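Re: [preserving] jam setting soft, and the jar question
From: Phúc Phan
26th August

Kha Khổng wrote:

> Second batch of plum this week and it's syrup again. Used the Dostik pectin,
> one packet to 1000 g of fruit, full boil. Do I reboil the lot or live with it?
> Also is anyone still in on the bulk jar order from Gimier, and do we want
> the wide mouth ones or not? I need to tell them something soon.

Kha, don't reboil yet. Plum can take days. I had a batch sit like soup for most of a week and then set fine in the pantry. Leave it alone, don't tip the jars to check (I know you're tipping the jars).

If it's still runny after that, open them all, back in the pan, lemon juice, hard boil, cold saucer test. New lids. Don't reuse the lids, we had that whole thread last year.

How ripe was the fruit? The late ones off the Almont road are lovely to eat but there's hardly any pectin in them by now. I throw in a few underripe ones, maybe one in five. Also if you doubled the batch in one pan that could be it right there. Small batches, wide pan. Boring but it works.

Jars. Yes still in. I'd say regular mouth for jam and wide for pickles, so split the order if Gimier will let us. They wanted 200 minimum last time, and 14 of us signed up, so it shoud be easy. Put me down for two dozen regular. Van Leeuwen was cheaper per jar but the lids came separate and half of them didn't seal for me, never again.

Somebody asked off list what sort of funnel. Plain plastic, nothing fancy, see below.
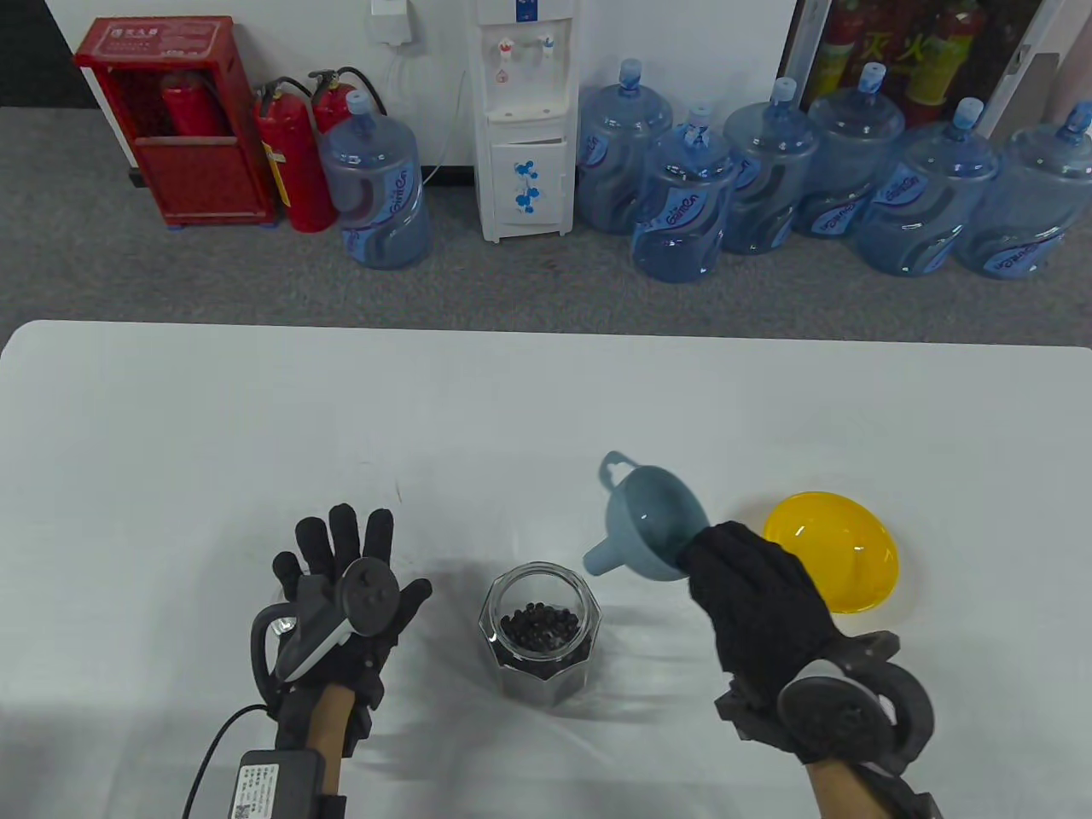

Light blue funnel, little loop on the rim.

For chunky jam get a proper wide neck one, a narrow spout clogs on the first bit of skin. Narrow is ok for syrup and vinegar. Dry it properly before it goes back in the drawer.

Other stuff. I have 73 old jars with no lids, free to whoever, mixed sizes. Chips checked on most of them, run your finger round the rim anyway. No good for anything that needs a seal if there's a nick.

Swap is in September, date still not fixed, will post when the hall gets back to me. Label your jars this time please, fruit and month at least. I've still got one here that's either quince or apricot.

Phúc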